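Home Office > Paperwork & Taxes

The kitchen-drawer system for tax papers

I love tax season. There, I said it! My brother-in-law thinks I need a hobby, but once you have a decent setup at home the whole thing takes an afternoon, and you get to feel terribly clever when the refund lands. Most of what follows I picked up from Desmond Van Dusen, who did returns for half of Dunton before he retired and still answers my calls.

Start with one drawer. Mine is the deep one under the toaster, and it holds nothing except this year's papers. No takeout menus, no batteries. Anything that comes in the mail with the words "important tax document" on the envelope goes straight in, unopened if I'm busy. You can sort later – the trick is that you only ever have to look in one place.

Inside the drawer I keep three big envelopes: money in, money out, and "ask Desmond." The last one fills up fastest, and I'm not embarrassed about it. A letter about my old savings account in Montoya sat in there for two months before I called the bank, and it took them five minutes to sort out.

Receipts fade, especially the shiny ones from the gas station and the pharmacy. Keep them away from the stove and out of the sunny window, and make a copy of any that matter the same week you get them. Write what it was for across the top in pencil. "Printer ink, work" is plenty. You will not remember in April, trust me.

If you give things to the thrift store, write the list before you load the car! I do mine on the back of a grocery pad: item, condition, what I think it would sell for. Staple the store's slip to it when you get home. One spring I cleared out the whole upstairs closet and had no list at all, and I still grumble about it.

For mileage, tie a pencil to a little notebook and leave it in the door pocket. Date, where you went, miles. My friend Joline drives for work between Dunton and Erley, and her notebook added up to 2,467 miles last year, every one of them written down on the day. Before the notebook she used to guess, and she always guessed low.

Set aside one hour in October for a halfway check. I put the kettle on and run a timer for 60 minutes, then go through the envelopes and compare my last pay stub with the return from the year before. If too little has been held back, there are still a few paychecks left to fix it. Last time I also found a 66 dollar medical bill I'd paid twice – the clinic sent the money back without any fuss.

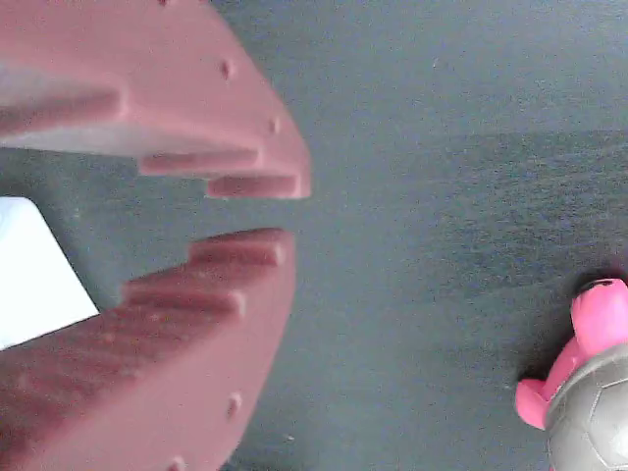
Stepped ridges on the inner faces, close up.

When the return is done, print the whole thing, clip it together and write the year on the front in fat marker. Old years live in a lidded box on the closet shelf, up off the floor in case the water heater leaks. Check the official guidance for how long to keep each kind of paper, as it's different for house records than for pay stubs, and shred what you're sure you can let go. I do my shredding in front of a movie, and the shreds go under the tomatoes. Leave out anything glossy and the plastic windows from the envelopes.

Then empty the drawer, wipe out the toaster crumbs and put in three fresh envelopes for the new year.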